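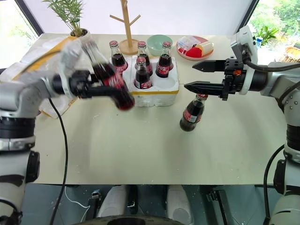

Flekdale Community Hall - Kitchen and Serving Area Checklist
Inspection date: 13/08/2026
Next full inspection: November

Mark each item OK, FIX or N/A. Comments go under the item.

1. Exit door opens fully from inside without a key
OK. Door sticks a little at the bottom but opens with one hand.

2. Path to exit clear
FIX. Folding chairs stacked past the yellow line again. Moved during the inspection. They belong in the Ganholm Street closet.

3. Fire extinguisher, gauge in green, tag current
OK. Bracket screw tightened.

4. Occupancy sign posted
OK. Sign reads 50 for the serving area and 200 for the main room.

5. Refrigerator at or below 40 F
OK. Thermometer is hard to read with the door shelf full. Move it to the middle shelf.

6. Freezer door seal
FIX. Torn at the lower hinge corner. Part ordered from Sundaram Supply, order 788.

7. Glass bottles and jars stored below shoulder height
FIX. Two cases of soda on the top shelf over the sink. Moved to the floor rack. Same comment as last time.

8. Broken glass kit (dustpan, heavy gloves, lidded bucket)
OK, but only one glove. Replace the pair.

9. Tabletops level, no chips or sharp edges
OK. One leg on the long table was loose - tightened and rechecked.

10. Cords and cables off the walkway
OK.

11. Outlets near water have working GFCI
Left of sink OK. Right of sink FIX, test button does not trip. Taped over and marked do not use. Electrician needed before the next rental.

12. Range hood filter clean
FIX. Heavy grease. Soak overnight and refit.

13. Hot water at hand sink, soap and paper towels stocked
OK. Towels low.

14. Cleaning products stored away from food
OK. One spray bottle had no label. Thrown out.

15. First aid box complete
FIX. Burn dressings expired. Lolar box in the office has spares.

16. Repair budget
$400 left for this year. The outlet comes first, then the freezer seal.

Kitchen may be used, except the right-hand outlet. Items 6, 11 and 12 to be rechecked before sign-off.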